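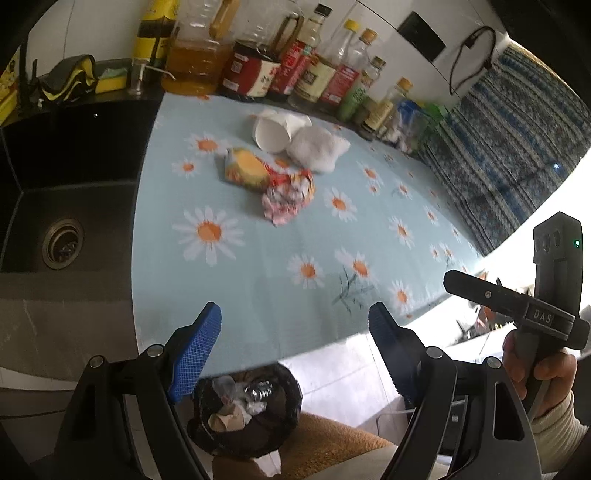

Skivlow Introduces Printed Countertop Covers for Small Kitchens

BERKUM, 29th September. Skivlow, a supplier of household surface protection, has added a range of printed countertop covers to its kitchen line. The covers are laid flat on an existing work surface and are intended for the section beside the sink, where food packaging, paper cups and used wipes tend to collect between meals.

The range is sold under the name Danora. It includes 11 prints, among them a daisy pattern on pale blue, and is supplied in two formats: precut rectangles and a continuous roll. The roll is 40 cm wide and can be trimmed with household scissors. Precut pieces are available in three lengths. Custom lengths can be ordered through the Skivlow website, with delivery in 20 working days.

Each cover has a closed top surface that can be wiped with a damp cloth and a mild detergent. Scouring powder and bleach should not be used. The material is not rated as a cutting surface, and hot pans must be placed on a trivet. Covers should be lifted once a week so that the countertop underneath can be dried.

"The strip between the sink and the wall gets the most use and the least cleaning," said Vangelis Rallis, product manager at Skivlow. "Wrappers are dropped there and jars are stored along the back. We specified a cover that can stay in place while the trash is cleared and the surface is wiped."

Before release, the covers were tried in 494 rented apartments over a period ending in May. Participants kept a written record of cleaning and reported any lifting at the corners. Following these reports, the corner radius on the precut pieces was increased and the backing was changed to a higher-grip grade. The print layer was left as first specified.

The covers can be used next to inset and undermount sinks. For inset sinks, Skivlow recommends leaving a narrow gap at the rim so that water does not run under the edge. A paper template for marking the cut line is packed with every roll.

Danora covers are available now from Skivlow and from Masanja housewares stores. Replacement pieces in all current prints can be ordered individually.

Press contact: Vangelis Rallis, Skivlow, Berkum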